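October, late evening

What a good day! We finally got going on the desk-clearing set for Drunik, and I did a long run of it myself, camera on my head, both hands in view the whole time. Jayson Evangelista wants 2,000 examples by the end of the month and we're at 81. I don't care, I could do this for weeks.
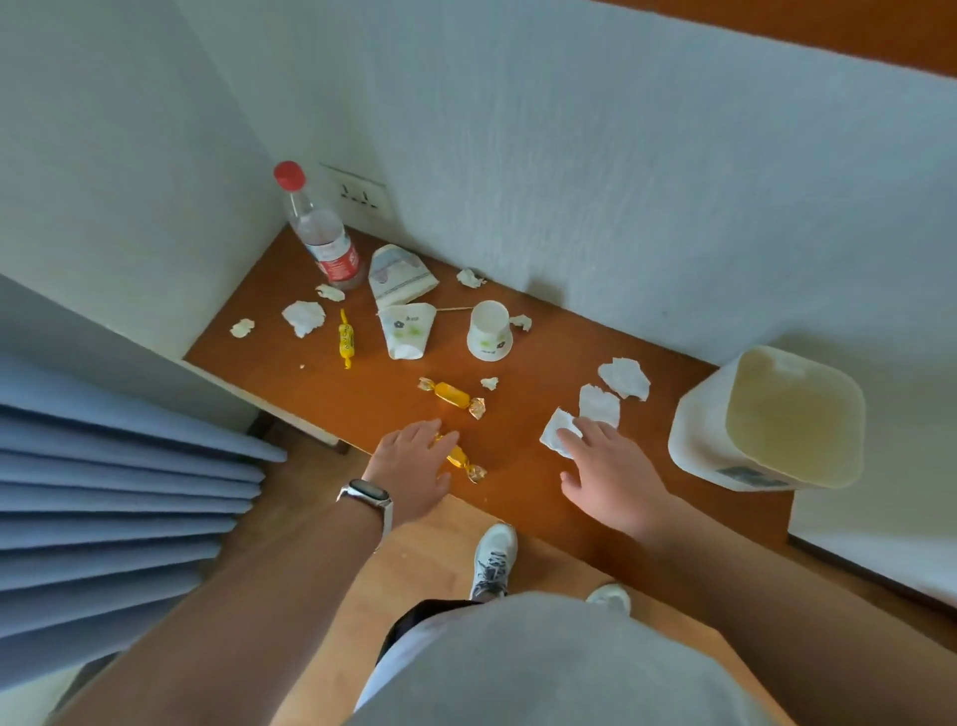 The trick is going slow enough that the hands read clearly but not so slow that it looks like acting. I grab candy faster than I grab tissue, never knew that about myself. Jayson watched a few of my early takes back and said my left hand waits around while the right one works, so tomorrow I'll try letting it lead. The cups are my favorite, since a crushed one and a whole one want completely different grips and I never think about it until I have to label it.
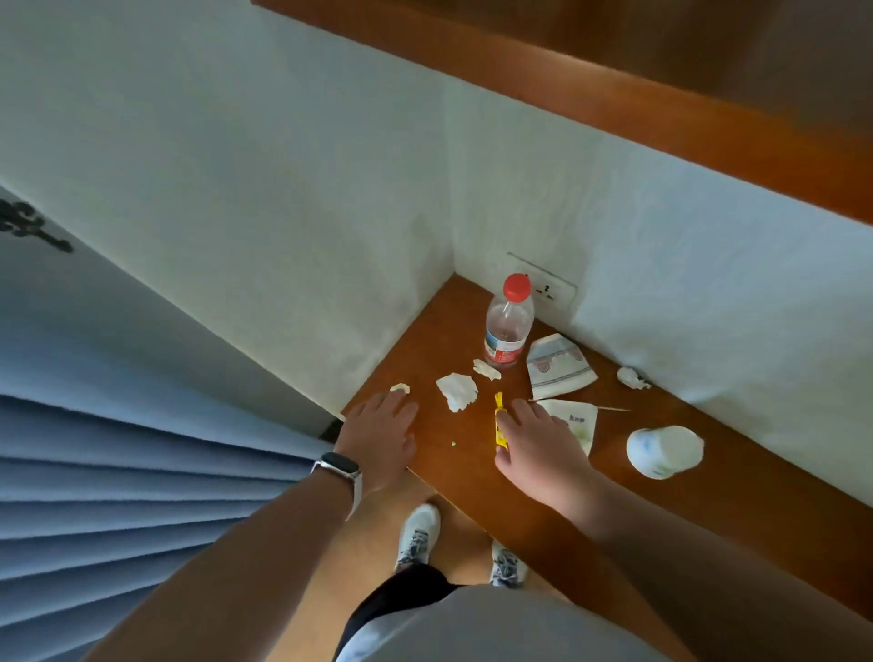 Labeling took the rest of the evening. I got through 8 takes in Jitora before my eyes gave up - five were clean, the others need their start points moved. I still can't decide if nudging something by accident counts as a touch. Wrote to Lau to ask. If the answer is yes I have to go back over everything, and I sort of hope it is, because those little bumps are exactly what I'd want a model to see.

Need to charge the spare battery. More candy too, the yellow kind.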